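Plug-in mosquito heater with green refills - a full summer of use

I have been bitten on the ankles every summer since I moved into this apartment, so I was ready to love anything that helped. I ended up loving the Tillness, a little plug-in heater that takes a screw-in bottle of liquid. Mine has been in service since June and I'm already on my third refill!

The idea is old and simple. A wick stands in the liquid, the heater warms the top of it, and the repellent goes out into the room. You don't get smoke or ash, and there's no fan humming next to your pillow. The prongs come straight out of the body, so it goes right into the outlet with no cord to hide.

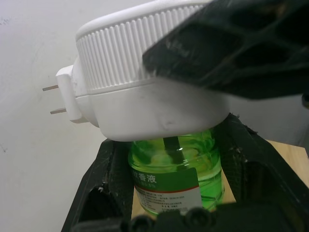
The heater with a green refill screwed into its base, wick showing through the plastic.

Putting it together is easy even for my clumsy hands. Take the cap off the refill, screw the bottle up into the heater until it's snug, plug it in with the bottle hanging straight down. I give it half an hour with the bedroom door closed before I go to bed. The ribbed collar is nice to grip, and the matte white hides fingerprints (it does pick up scuffs if you toss it in a suitcase, as I do).

I paid 29 dollars for the heater at Rollitport, with one refill in the box. After that it's only the bottles. My first one lasted 27 nights, running from about bedtime until I got up, and I was very happy with that.

The green plastic is see-through, so checking the level takes a glance. I also like that the neck is a plain screw thread, with nothing to snap or click or break.
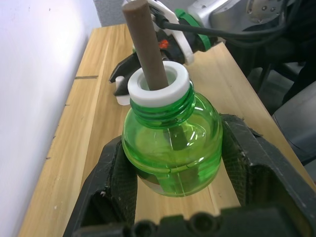 Green bottle top with its threaded neck, a white ring and a wooden dowel.

Now for the small complaints. There's no light on the unit, and twice I went off to work with it still on. I've put mine on a power strip with a switch and that solved it - one flick at night, one in the morning. Do check that your strip leaves the bottle upright, though. My old one turned the sockets sideways and I had to replace it.
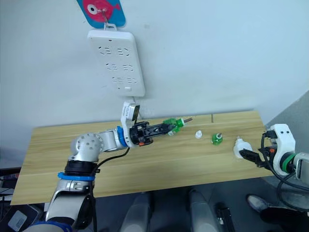
The smell is very faint, a bit like clean laundry, and gone once the window is open. My sister is fussy about scents and slept in that room for a week in August without a word about it. Read the leaflet if you keep fish or have a baby in the house, and store the spare bottles upright with the caps on tight. I'd buy it again tomorrow.

Comments

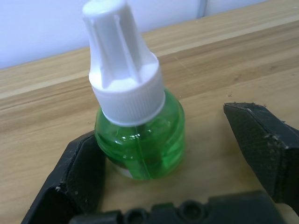
Ebise Woldegiorgis: Same heater here, second year, and I agree about the missing light! Mine goes through a refill faster than yours, but we have a big living room and the balcony door is always open. Does anyone know if the unscented bottles fit?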